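Starnadbridge Tenants' Repair and Reuse Service
Progress report to the Dusar Fund
Period covered: the second half of the grant year, to the end of June

1. Summary

The service is open, the workshop is in use, and the furniture side of the work is running ahead of the plan we sent with our application. The home visits side is behind. We have spent most of the equipment line and very little of the travel line, and we would like to move part of one to the other. The request is set out in section 6.

2. Background

The grant pays for a repair service for tenants in Starnadbridge who have furniture or small household items that no longer work properly and who cannot easily pay to replace them. Tenants can bring an item to the workshop on Jemusska Street or ask for a visit if the item is too large to move. Usable furniture that people want to get rid of is checked, repaired where needed, and passed on to households on our waiting list.

The landlord association refers tenants to us when they move in. We also take people who walk in without a referral. We had not expected many of these, but they now make up the larger share of our requests.

3. Workshop

The lease was signed late because the building owner wanted the wiring checked first. The inspector asked for new outlets along the back wall and a separate circuit for the dust extractor. Both have been done, and the cost came out of the contingency line. We opened to the public two weeks after the date in the plan.

Opening hours are 10 a.m. to 4 p.m. We tried staying open until 7 p.m. in the spring so that people could come after work. The late hours were busy at first and then went quiet once the evenings got lighter. We plan to bring them back in October.

Storage is the main problem. Wardrobes and bed frames take up most of the back room while they wait for parts or for a household with space. The Tsuchiya warehouse has let us use a bay at its loading dock at no charge, but it is not heated and we do not want to keep upholstered items there through the winter.

4. Furniture repairs

Most of the work is on chairs, tables, desks and chests of drawers. The faults are much the same from one item to the next: loose joints, stripped screw holes, drawer bottoms that have dropped out of their grooves, and runners that have bent or come away from the side panel. Nearly all of these can be fixed with glue, clamps and cheap hardware.
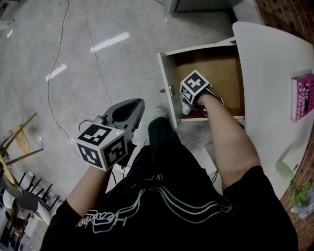 Runners have taken more time than we allowed for. Manufacturers change their fittings often, and a replacement that looks right can be a fraction too wide. We now keep a box of salvaged runners sorted by length, and we ask people to send us a measurement before they come in. This has cut down on second trips. When no match can be found, we fit a plain pair from stock and move the screw holes.

Repair sheets are filled out for each item and kept at the front desk. We changed the sheet in March to add a line for parts used, after the first quarter showed that we could not say where our hardware budget had gone. The new sheet is longer and staff do not like it much, but the figures are now reliable.

Beds are harder. Slats are simple to replace, but center supports are often missing, and we will not pass on a bed without one. We have had some made up by the high school shop class, which charges us for lumber only.

5. Home visits

Visits began later than planned. The insurer asked for a written procedure covering work in occupied homes, and it took us two drafts to get it accepted. The procedure says that staff work in pairs, that a tenant or another adult must be at home, and that we do not touch anything fixed to the wall or connected to gas or water.

The working-in-pairs rule has limited the number of visits we can offer. There is one pair available at present, and when either person is out sick the visits are put off. The wait for a visit is now 5 weeks. We consider that too long, and tenants have told us so. We are training another pair from the workshop staff and expect them to be ready by September.

Parking has also been a difficulty in the older part of town. The city has agreed to issue us a loading permit, but it has not arrived.

6. Budget

Rent, wages and insurance are in line with the plan. The equipment line has a small balance left, which we are holding for a replacement band saw blade and a second set of long clamps. The travel line is underspent because of the late start on visits.

We ask the Fund to approve a transfer of $4,000 from travel to storage. This would pay for a heated unit from November through the end of the grant. The remaining travel money is enough to cover two pairs at the rate we expect. A revised budget sheet is attached to this report.

7. Next period

We will bring the second visit pair into service, move upholstered furniture out of the loading dock bay, and reopen in the evenings. We also intend to hold a short class on basic furniture repair for tenants who would like to do the work themselves. The landlord association has offered its meeting room for the class, and we are waiting for confirmation of the hours it is free.

The next report will be sent in December.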